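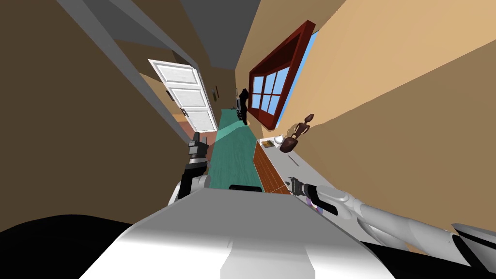

Notas para la charla: Aprender a hacer pan cuando ya se tiene prisa
Biblioteca de Climley, sala pequeña

Bienvenida. Dar las gracias a Ghada Abou Jaoude por la invitación y por haber insistido tanto (me escribió en octubre y yo contesté tardísimo, pedirle perdón en público, que le hará gracia). Esperar un poco a los que entran por la puerta del patio, que siempre se pierden.

Empezar con la historia de mi tía y el horno de Tosham. Contarla despacio. Ella amasaba antes de que amaneciera y dejaba la masa tapada con un paño mientras se iba a hacer otra cosa, y yo de niña creía que el pan se hacía solo. Muchos años después entendí que no andaba tan equivocada: casi todo el trabajo lo hace la espera.

Preguntar al público: ¿quién ha tenido masa madre y se le ha muerto? Dejar que levanten la mano, que se rían un rato. Decir que a mí se me murieron 3 antes de que una me aguantase un invierno entero.

Primera parte, la harina. No meterse en marcas ni en tablas. Explicar que una harina con más proteína pide más agua y más paciencia, y que para empezar basta con la blanca de panadería mezclada con un puñado de integral. Si alguien pregunta por el centeno, prometerle que lo vemos al final, con la ronda de preguntas, porque si me pongo con el centeno ahora no salimos de aquí.

Segunda parte, el reposo. Aquí bajar el ritmo. La masa que va a la nevera pasa en mi casa 16 horas, de la tarde a la mañana siguiente, y eso es lo que me permitió seguir haciendo pan cuando trabajaba en Weldu y llegaba a casa sin ganas de nada.
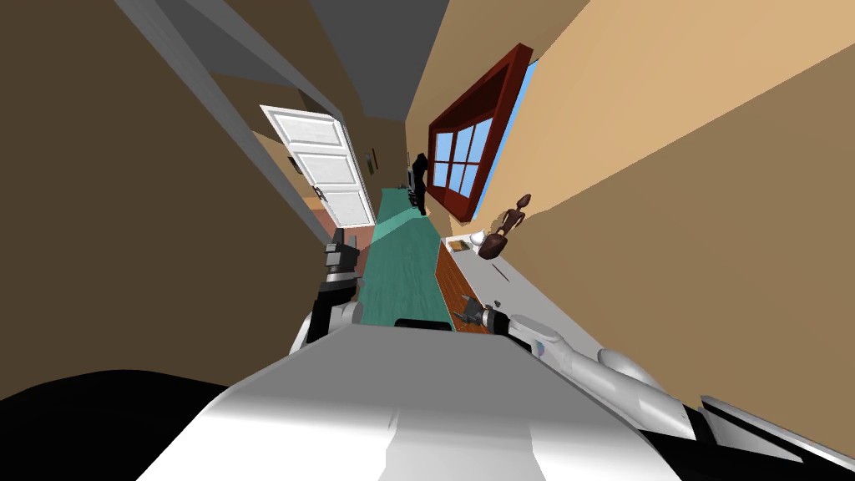
Insistir en que el reloj ayuda pero manda la cocina: en verano todo corre y en enero la masa se queda dormida. Enseñar con las manos el gesto del dedo, hundirlo un poco y mirar cómo vuelve. Si vuelve de golpe, le falta; si vuelve despacito, al horno.

Anécdota del pan de Driseck (solo si vamos bien de tiempo). Llevé 6 hogazas a la merienda del barrio y con los nervios me había olvidado la sal en todas. Se las comieron igual, con mucho queso y mucho cariño, y una señora me pidió la receta «para su marido, el hipertenso».

Tercera parte, el corte y el horno. Cuchilla inclinada, un solo trazo, sin arrepentirse a mitad. Horno muy caliente, vapor al principio y luego nada de vapor. ¡Y no cortar la hogaza recién salida! Ya sé que huele de maravilla, yo también peco.

Preguntas. Recordar lo del centeno. Repartir los 2 tarros de masa madre entre quien los quiera y pedir que me devuelvan los tarros, por favor, que son de mi madre.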